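26 August 2023

Sorting out the snack shelf

I finally got around to the corner where the snacks and the spare bags go. It had been on my list most of the summer. The apartment is from 1978 and the kitchen has one real cupboard, so anything that doesn't fit in there ends up against the wall in whatever bag it came home in.

I started on the bags. I keep paper bags because they are useful and because I don't like throwing out something with good handles. Over a couple of years that turned into a stack the height of my knee. I went through it on the kitchen floor. Anything with a grease spot or a torn bottom went into recycling. Flat-handle grocery bags went too, except for a few I use for newspapers. What I kept were the ones with cord handles, which hold up to being picked up and moved around.

Then the food. I pulled everything out and checked dates. Two boxes of Granus crackers were stale. A jar of lime pickle from Bhattacharjee, the shop on the corner by my old job, was unopened and still good, so that moved to the cupboard. I found three half-finished bags of Zundo rice puffs, all the same flavor, which tells me I should look before I buy more. I put them together in one jar.

I had planned to buy bins. The ones I looked at were 59 dollars for a set, and the set was too deep for the space anyway. Afroza Gunawardena, who lives downstairs, keeps her tea and cookies in gift bags with the tops open, and it works fine for her. You can see what's inside, you can lift the whole thing out by the handle, and when the bag gets tired you replace it. I decided to do that.

The way I have it now, salty things are in one bag and sweet things are in another. Packages go in standing up if they will stand. I don't fold the tops over. If a bag is too full to reach into, something has to be eaten before anything else goes in.

I wiped the surfaces down before putting anything back. The marks mostly stayed where they were. Some of the white has been scuffed for as long as I've lived here, and the corner has a gap in it that I keep meaning to fill. Dean Tindall gave me half a tub of filler in the spring and I have not opened it. 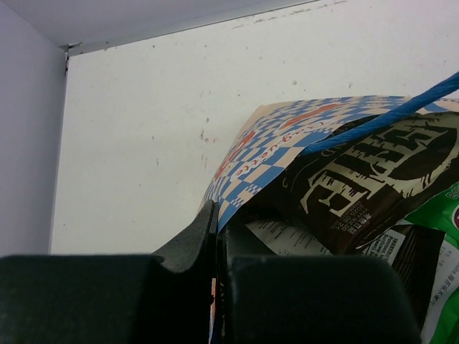 The filler will probably wait until September, when I have a week off. I'd like to do the corner and the bathroom windowsill on the same day so I only have to get the knife and the sandpaper out once. Dean says to go over it with 100 grit after it dries and then paint. I only have 80, so I'll pick some up when I'm next out in Torham.

The whole job took most of the morning, a good part of it spent on the floor with the bags. The stale crackers went in the compost. I had some of the rice puffs with lunch, and they were a little soft but fine.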